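3.2 The workspace, and what we learned from building it twice

I should say up front that I am not a mechanical engineer, and neither is Subira Kioko, who built most of what I'm going to talk about in this section. We put the whole thing together in the back half of a shared workshop, on evenings when the laser cutter was booked and there wasn't much else to do. The first version (we called it Lullden, after the street) was a bench with a sheet hung behind it. It worked fine until somebody opened the side door, and then the sheet moved, the light changed, and our object detector decided the folds were dishes. We lost most of March to that sheet!

So the second version, Londine, got real walls. They are flat, light-colored panels stood up on the sides of the table, and they do two jobs for us. They keep the background boring, and they bounce the overhead light around enough that shadows stay soft. I was skeptical about the second part and wanted to buy diffusers. Subira told me to wait until the walls were up, and she was right, so the diffuser money went into spare finger cables instead.

The table was more trouble than the walls. Our first top was a bit too high, which meant the forearms came in almost flat and the elbows kept bumping the frame we'd bolted the shoulders to. We cut the legs down, found we had gone too far, and put 2 shims back under each one. If you build something like this, mount the arms first and set the table height with the arms already reaching over it. We did it the other way around and paid for it in sawdust.

Cable routing is still ugly. We left slack at the forearm so the wrist can turn without tugging on anything, and I would rather live with a loose loop than repeat the week when we had everything tied down tight and kept pulling a connector. Godfrey Athumani drew up a very nice set of clips for this, and they are on the list for the next build.

For the task itself we picked plating food: one hand deals with the dish, the other picks up the item and sets it down on it. We went with baked goods for most trials (Figure 2), mainly as a test of grip force. A filled bun is a cruel object for a robot hand. Squeeze a little too hard and you get a mess, too little and it rolls. Our planner, Pirkitz, treats the dish as fixed while the other hand is closing, so a dish that gets nudged late in the move will throw it off. We talk about that more in Section 4.
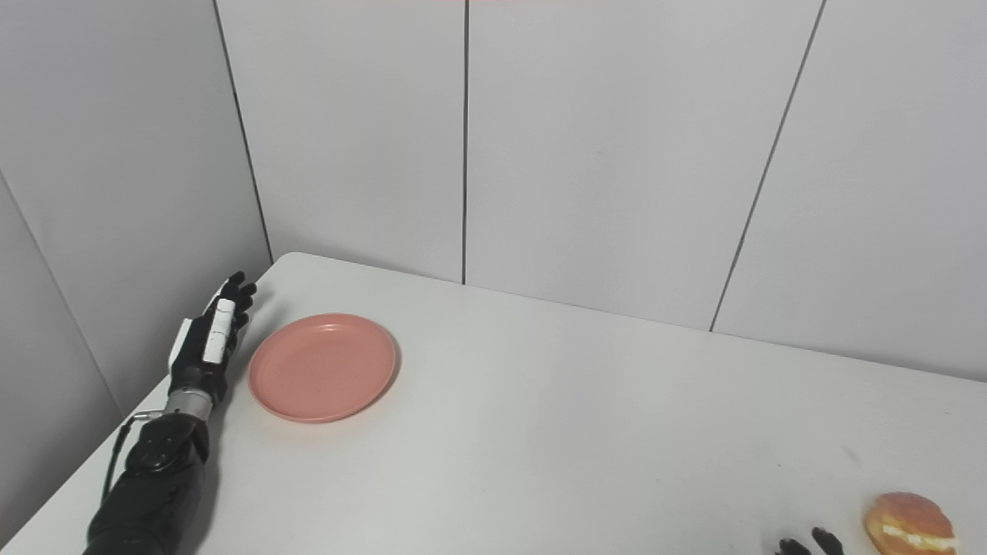 Figure 2. Plating task in the Londine workspace. Left hand beside the empty plate, fingertips of the right hand next to the cream-filled bun.

One more practical note. We run every session with the table nearly bare, just the dish and the food. Early on we had cutlery and a cup in there too, which looked more like a kitchen but made every failure harder to sort out afterward. We've kept those recordings and may go back to them once the grip controller settles down.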